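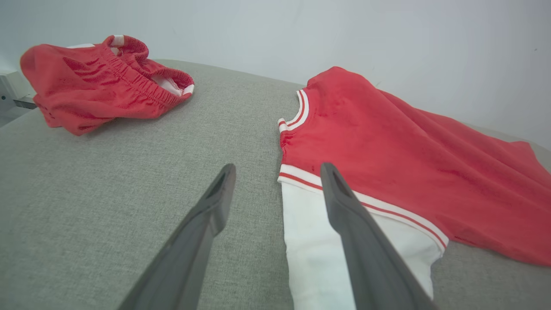
Fig. 2. Red shorts and a red jacket with white sleeve on the grey upholstered surface.

Section 10: Sorting and folding clothes on the upholstered top

This section covers everyday use of the Mustmont top for folding small loads. It applies to the woven grey cover only. If your top has the wipe-clean cover, read the Barroso supplement instead.

Before you start

Brush the cover with a dry clothes brush or a lint roller. The heathered weave hides fluff well, and dark fluff shows up quickly on pale trims and linings.

Check that the clothes are fully dry. Pay particular attention to waistbands, collars and cuffs, which hold water longer than the fabric around them.

Caution: Red and other strongly dyed items can mark the cover if they are put down damp. Wash new red items separately at least once and dry them completely before they go on the top.

Keep the curved edge clear. Clothes that hang over it will slide off when you fold the item next to them.

10.1 Laying out

1. Take two items at a time from the basket. Put one to the left and one to the right, with a gap between them.
2. Leave anything bunched up as it is until you are ready to fold it.
3. Spread the larger item first. In Fig. 2 the jacket is already flat and the shorts are still crumpled.
4. Empty all pockets. Fasten any zips or poppers.

10.2 Folding shorts with an elastic waistband

1. Find the waistband and hold it at each side. Shake the shorts once, downwards.
2. Look inside for the lining. If it has ridden up or is showing at the waist, push it back down into each leg with a flat hand.
3. Lay the shorts on the cover with the front facing up and the waistband furthest from you.
4. Smooth from the waistband towards the hems. Do not try to press the gathers out of the elastic. They will come back.
5. Fold one leg over the other so that the side seams meet. If there is a stripe or other trim, check that it lies flat along the fold.
6. Fold the hems up to the waistband. For a narrow drawer, fold once more.

Note: Drawcords should be tied in a loose bow and tucked inside the waistband before step 5.

10.3 Folding a varsity-style jacket

1. Fasten the jacket and lay it face down, collar away from you.
2. Pull the collar into shape with your fingertips. Ribbed collars stretch if they are tugged from one side, so hold both ends.
3. Bring the first sleeve straight across the back. Turn it down at the shoulder so the cuff points to the bottom hem.
4. Do the same with the second sleeve.
5. Fold the bottom hem up to just below the collar.
6. Turn the jacket over and straighten the collar again.

Where the sleeves are white and the body is coloured, put a sheet of plain tissue between them if the jacket is going away for the season. This is not needed for a jacket in weekly use.

Note: Slight fuzzing on the body fabric is normal with brushed cloth. Use a fabric comb lightly and in one direction. Do not use a razor or a stiff brush, and keep the comb off the ribbing.

10.4 Stacking

1. Place the jacket at the bottom of the pile and the shorts on top, waistband to the back.
2. Keep the pile below 50 cm. Taller piles lean on this cover and should be split in two.
3. Carry the pile with one hand underneath. Do not drag it across the weave.

Sets that are worn together can be stored as one bundle. Lay the folded shorts in the centre of the jacket after step 4 of 10.3, then carry on with step 5.

10.5 Looking after the cover

Vacuum once a fortnight with the soft brush fitting on low suction.

For dye marks, dab with cold water and a white cloth, working from the outside of the mark inwards. Do not rub. Let the cover dry flat and away from radiators. If the mark is still there the next day, repeat once, then order a replacement cover (part 751) from the Rarkville stockroom.

Caution: Do not iron on the upholstered top, with or without a cloth. The padding under the cover is not heat resistant.

If the cover has gone slack along the curved edge, unhook it at the back, pull it evenly towards you and hook it on again. Full fitting instructions are in Section 2.

Section revised 16th August. Comments and corrections to Jyoti Tyagi, Trallham office.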